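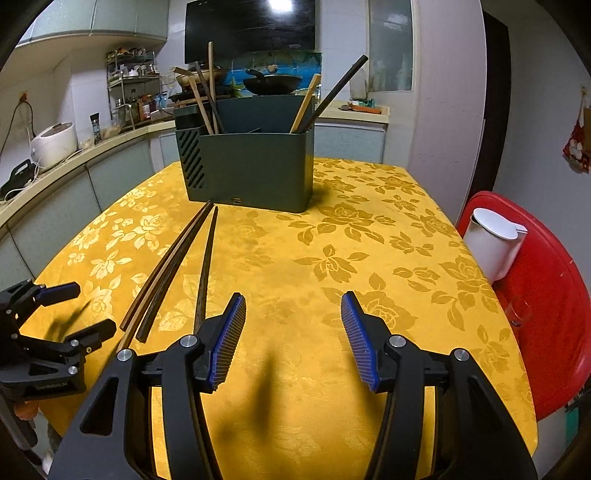
The yellow tablecloth, roses and all, with the chopsticks at the far end.

I spent most of January being told that I should stop eating after two in the afternoon. The person doing the telling was a coworker, and the source was a book, and the source of the book, as far as I could work out, was another book. I am not a scientist. But I do own a library card and I have a low tolerance for being told that dinner is the problem.

So I went looking. The claim, if you haven't run into it yet, is that people used to eat one big meal in the middle of the day and nothing much later, and that they were healthier for it, and that the evening meal is a modern mistake. You will see this stated flatly on a lot of websites. Most of them sell something.

My first problem is with "people used to." Which people? Farmers up before dawn had a different day from clerks, and clerks had a different day from whoever was cooking for the clerks. My grandmother grew up outside Plikville and ate supper at five-thirty every night of her childhood, after a noon meal she called dinner. She also walked to school, slept in a cold room and had no candy outside of Christmas. Pick whichever of those you like and write a book about it.

My second problem is the numbers. The app my coworker uses is called Orevano, and it has a page of results that she sent me as if it would settle things. It says 379 out of 400 users "felt better" after following the plan. Felt better than what? It doesn't say. It doesn't say how the 400 were picked either, or how many people signed up, got hungry and quit before anyone asked them how they felt. If I only polled the people still in the restaurant at closing time, I'd find that everyone loves the restaurant.

I wrote to the company and asked. I got back a friendly paragraph about journeys.

Ayane Yagi, who I've known since college and who has worked in a hospital kitchen for longer than she'd like, was less bothered by all this than I was. Her view is that any rule that makes you stop and think before opening the fridge will help some people for a while, and that the exact hour is decoration. I think that's probably fair. I also think it's a reason not to pay eleven months up front for the hour.

What bugs me more is what gets thrown out. In our house the evening meal is when everybody is in the same room. It's late, it's often leftovers, and half the conversation is about whose turn it is to call the landlord. I tried the early schedule for nine days. I sat there with a glass of water while other people ate noodles, and I was bad company. By the end I was going to bed early just to get to breakfast. My coworker says nine days isn't long enough. Maybe so, but I notice it's never long enough when the answer is no.

I did read one book on the subject that I liked, a thin 128-page thing by Akihiko Imai that I found on the sale cart. He goes through mealtimes in a few different towns and mostly finds that people ate when the work let them. There's a chapter on Ukau, where the boats came in late and supper came later still, and he doesn't claim it made anyone live longer or die sooner. He just writes down what they had. I wish there was more of that around and fewer charts.

If you have a doctor telling you to eat earlier, listen to the doctor. If it's an app, ask it where the other 21 people went.

We ate at eight last night. There was rice, the last of the squash, and some pickles from Mizuno that were a little too salty, and I had seconds. I'm planning to try the squash with miso next time.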